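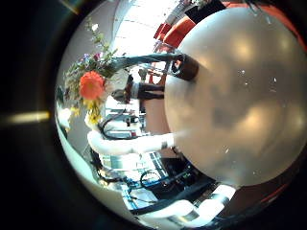

Gráinne Mac Suibhne has spent seven years testing robot arms on chores, first in kitchens and now for Prellano, a firm that fits out small shops. Her answer to the usual question is short. "Can it do one task, on one bench, with the lights fixed? Yes. Can it close up a shop at night? No."

The figures she works from are her own. Over the spring her group logged 936 attempts at moving household and counter items from one place to another. The success rate matters less to her than the time. "A person clears a counter in 60 seconds. We were taking seven minutes, and somebody had to stand there for two of the restarts."

Large, smooth objects remain awkward, she says. A wrist camera that works well on approach loses most of its view once the object is close. "You get a gray surface and very little else. There's no edge to aim at, so the system has to remember where the edge was." Force sensing helps with contact but does not tell the arm which way a round object is going to roll.

Flowers are worse. Her colleague Kadir Yüksel handles the trials with stems and leaves, and she defers to him on the details. "He'll tell you a gerbera bends under its own head," she says. "Every stem in the bunch is a different problem, and the grip that holds one crushes the next."

Asked what a shop owner could sensibly buy this year, she names floor cleaning and shelf scanning. Dusting, bagging and wiping down she would leave to staff.

She won't give a date for the rest. The next round of tests starts in March, with the same arm and a softer set of fingers. "Ask me when we've run those," she says.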